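3.2 Dispatch records

The Wunivau air rescue unit logged 157 helicopter missions during the study period, 9 of them involving a hoist from a rooftop or upper balcony. Mittal and Jaiswal coded each entry by time of call and landing site.
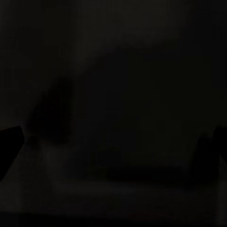

Missions flown after dark took longer to reach the scene, even when the distance was short. Crews cited unlit wires as the main cause of delay.

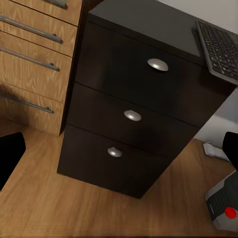
Hoist times were taken from the winch operator's written log. These times were compared with wind speed at the Jirkia station. Two entries lacked a wind reading and were left out.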